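Getting the kitchen ready before the river comes up

I live in the low end of Irmont, two streets from the Grirkent River, and every July I go through my kitchen with flood season in mind. A few habits have saved me a lot of mopping (and a lot of crackers).

First, empty the bottom cabinets. All of them! Flour, rice, pet food and matches go on the top shelf, and I leave the lower doors open so the wood doesn't swell shut. Last time I forgot the one by the stove and had to pry it open with a paint scraper.
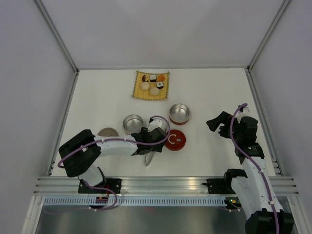 Round metal tins, a red lid and a toy sushi set on its bamboo mat.

Water is the big one. I keep 11 gallons in clean jugs and swap them out every six months, with the date on masking tape. If the tap runs cloudy after a flood, I go by whatever the town notice says, even when the water looks fine to me.

Next, the fridge. Keep the door shut when the power goes and toss anything perishable after four hours without it. I stick a cheap Frerichs thermometer inside so I'm not guessing.
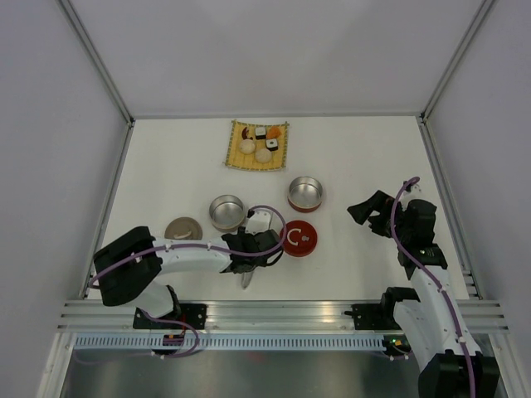

Play sushi on a small yellow mat with frayed corners.

For cleanup, wash hard dishes in hot soapy water before you sanitize them. Wooden spoons and cutting boards that sat in floodwater go straight in the trash, and yes, I was sad about my Gredberg board too. Rubber gloves the whole time, please. I buy 2 pairs every spring and the left one always splits first.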